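Hornby library swaps its trash cans for pedal bins

HORNBY — Visitors to the Hornby public library will find new trash bins in the reading areas this month, part of a small round of repairs and replacements paid for out of the building budget.

The library bought 13 pedal bins with yellow lids to replace the open wire baskets that had stood beside the seating since the building was last refitted. The order came to $1,654, including delivery, and was filled by Mandis, a supply company that already provides the library's paper towels and cleaning products.

Branch manager Ilham Bouazza said the old baskets had become a regular source of complaints, mostly over the smell of food left in them over lunch. The library began allowing snacks and covered drinks in the reading areas two years ago, and the amount of trash went up quickly.

"People were eating bananas and oranges and dropping the peels in an open basket next to somebody's chair," Bouazza said. "By 3 p.m. you knew about it."

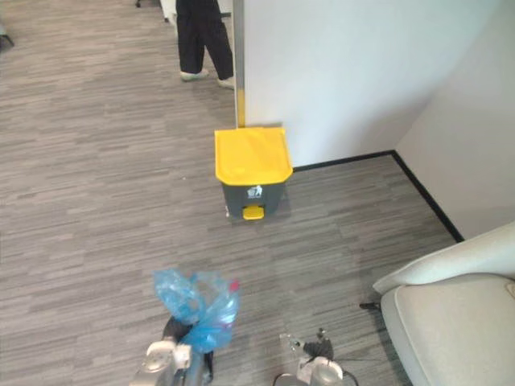
Staff tried 2 models before placing the order. The first, with a swinging top, was dropped after a short trial in the children's room, where the flap kept coming off. The pedal model was tested for nine weeks next to the periodicals and drew no complaints, Bouazza said.

The color was chosen so that people with low vision can find the bins more easily. An earlier plan called for gray lids, but members of the library's large-print book group asked for something brighter.

Most of the bins have been placed against walls and in corners, close to the chairs but out of the way of book carts and wheelchairs. Two are in the entrance hall and one is in the staff kitchen. The study rooms upstairs will keep their small desk baskets for now, and Bouazza asked that people using those rooms bring food trash downstairs when they leave.

The bins are for general trash only. Paper, cans and bottles still go in the recycling station by the front desk, which is emptied every morning before opening. Batteries can be handed in at the desk.

The wire baskets have been offered to the Noiphan Street community garden, which plans to use them for collecting weeds. Any that are left will be put out at the library's book sale in December.

Work on the reading areas continues with new bulbs for the floor lamps and repairs to several loose shelves. The library will stay open during regular hours while that is done.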